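Nurarent Opens Its Demonstration Floor to Visitors in September

TEMUM - Nurarent will hold an open day in September at its Tawfik building, 1836 Trallovitz Road. Doors open at 10 a.m. There are 40 places per session.

Visitors will see hand-held grippers used on household objects.

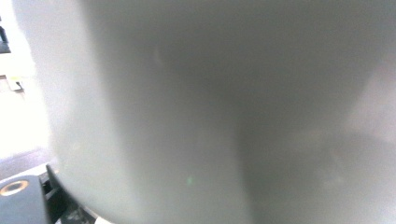

Each session lasts 42 minutes and includes time for questions. Staff will talk about how people and machines pick up everyday things, and where grasping still goes wrong. 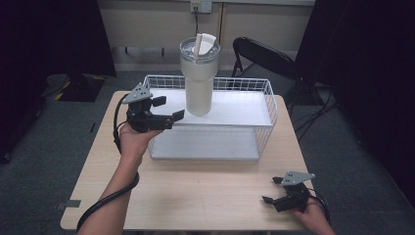

Groups are limited to 6 people at each table. Admission is free, but places must be booked ahead through the Nurarent website. Parking is behind the building.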